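Ticket: Surtitles late in second half, main stage
Opened by: Trygve Holmgren, stage office, Kenthorpe Playhouse
Assigned to: Hollis (surtitle software support)
Status: Closed
Play: The Glass Orchard, by Azevedo, performed in Portuguese with English surtitles

First message

Good morning. We have a problem with the surtitles in our present production. In the first half everything is fine. After the interval the titles begin to come late, and by the big quarrel between the two sisters the public reads the answer before they have read the accusation, or they laugh when the actress has already started to cry. It is not nice for her.

The operator presses the key at the correct moment. I have sat next to her for two performances and followed with the script in my hand. The delay is between the key and the screen above the stage.

The first half has 200 titles. The trouble begins at title 13 of the second half, when the grandmother enters with the letter.

Reply from Hollis

Thank you for the clear report. Please tell us if the second half is a separate file or the same file continued. Please also try the second half alone, without playing the first half before it.

Trygve Holmgren

It is a separate file. We tried it alone this afternoon with the curtain up and no actors, only our assistant director reading all the parts. The delay was there again from title 13, so the length of the evening is not the cause.

I have also changed the cable to the projector and started the computer again. No difference.

Reply from Hollis

Please look at title 13 in the editor. Is there a fade set on it? A fade continues on all later titles until another value is written.

Trygve Holmgren

You are right, there is a fade of 2 seconds. Our translator, Mrs Grunwood, wanted the letter to appear slowly, as if the grandmother is unfolding it. It is beautiful for this one title, but it was never switched off again.

I have set title 14 back to zero. In the test the titles are now on time until title 31, and then one title is missing completely. The screen goes dark and the next key press brings title 32.
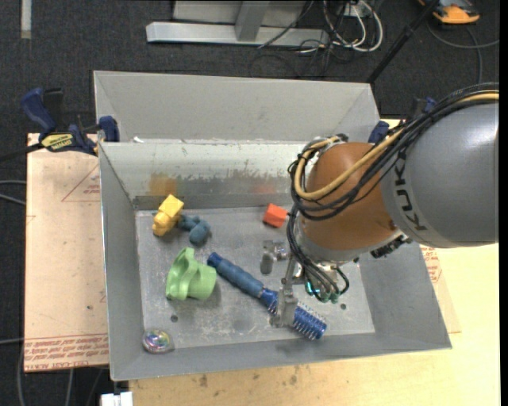
Why does one title disappear when all the others are shown?

An empty line at the start of a title pushes the text below the visible area, and the screen then looks dark. Open the title in the editor, delete the empty line and save the file under a new name.

Trygve Holmgren

I found the empty line and deleted it. We ran the whole second half with the full cast in the evening rehearsal. All titles came at the right time, and the letter still appears slowly as Mrs Grunwood wishes.

One small question remains. Can the operator see on her own screen that a fade is active? She would like a warning, if it exists.

Reply from Hollis

Go to View and switch on "Show timing". The fade value is then written in small letters beside each title in the list. There is no warning sound.

Trygve Holmgren

It is switched on now and she is content with it. You can close the ticket. Please keep the old file until the end of January, when our run finishes.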